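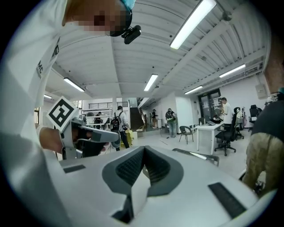

How to Test Whether a Chore Is Ready for a Machine

Updated October 2019

People who ask whether a robot can fold laundry or pack a box usually want a yes or a no. The useful result is a success rate for one task, under stated conditions, with the failures sorted by cause. The procedure below produces that result. It was written for the Sketedstead bench trials and has since been used for kitchen, laundry and packing tasks. It assumes a parallel-jaw gripper and a set of hand-held demonstrations. Other end effectors will need different limits in step 2.

What you need

A hand-held gripper with the same jaw geometry as the robot's gripper
A fiducial marker fixed rigidly to each hand-held gripper, if you track pose from outside
A work surface at the height the robot will use
A stopwatch or time-stamped log
A set of objects from real use, including worn ones
A form for recording failures

Step 1. Write the chore as a start state and an end state

"Clear the table" can't be scored. "All plates are in the rack, upright, none touching the floor of the rack with the rim" can. Write down what counts as done and what counts as damage. If two people reading the text would score the same attempt differently, rewrite it.

Set the start state with the same care. A towel laid flat and a towel dropped in a heap are separate tasks and get separate results. Most published success rates for cloth depend on how the cloth was placed.

Step 2. Do the chore by hand with the gripper

Before any robot time is booked, have a person do the whole chore holding the gripper tool. Fingers may not touch the object. This separates two questions that are often mixed: whether the hardware can physically do the task, and whether the software can.

If a person can't finish the chore with the tool after 12 attempts, stop. The jaw is wrong for the task, and more training data will not change that. Typical causes are a jaw opening smaller than the object, pads that slip on wet glaze, and objects that need a third contact point. Jar lids fail here often.

Record how many tools were used. A chore that takes two hand-held grippers needs two arms, and the cost estimate should say so.

Step 3. Collect demonstrations

Vary the start state within the limits set in step 1. Change the operator as well, because each person settles into a favorite approach angle and a policy trained on one person inherits it. The Rasham drawer set holds 2301 demonstrations, which was more than the drawer task needed and fewer than the towel task would have.

Discard a demonstration only for a reason written down in advance. Fumbles followed by a clean recovery should stay in. They are the only examples of recovery the policy will see.

If pose is taken from camera images, check the track before leaving the site. Look for jumps when a marker turns away from the camera or passes under a bright ceiling light. A broken track found in July cannot be repaired in the fall.

Step 4. Run the robot

Run 80 trials for each start state. Reset the objects from a printed list of positions, and have someone other than the policy's author do the resetting. Allow one attempt per trial. A retry by the robot is permitted inside the time limit; a nudge from a person ends the trial as a failure.

Set the time limit before the first trial. Five times the bare-hand time is generous for shop-floor work and acceptable for household work that runs unattended.

Step 5. Sort the failures

Use four bins.

Perception: the robot reached for the wrong place.
Grasp: it reached the right place and did not hold.
Sequence: it held the object and did the wrong thing next.
Stop: it halted on a force or joint limit.

Assign each failed trial to the first bin that applies. On the Gimus sorting cell, 59 of 80 trials passed, and most of the remaining ones were grasp failures on thin flat parts. New pads were fitted and the trials were repeated. Had the results been pooled as a single percentage, the next month would have gone to retraining.

Step 6. Compare with the real job

A pass rate means little without the price of a failure. A dropped sponge costs a few seconds. A dropped glass stops the line or brings a person into the kitchen with a broom. Multiply the failure count by the time a person spends on each one, then add supervision time. If the total exceeds the time needed to do the chore by hand, the chore is not ready.

By this test, moving rigid parts between fixed trays is ready now. Loading a dishwasher with mixed household items is not, and folding from a heap is further away. Wiping a flat counter falls between these and depends mainly on what has been left on the counter.

Reporting

State the start condition, the number of trials, the time limit and the four bin counts. Attach the Barbieri form or an equivalent. Video of one successful trial may be included, provided the playback speed is printed on it.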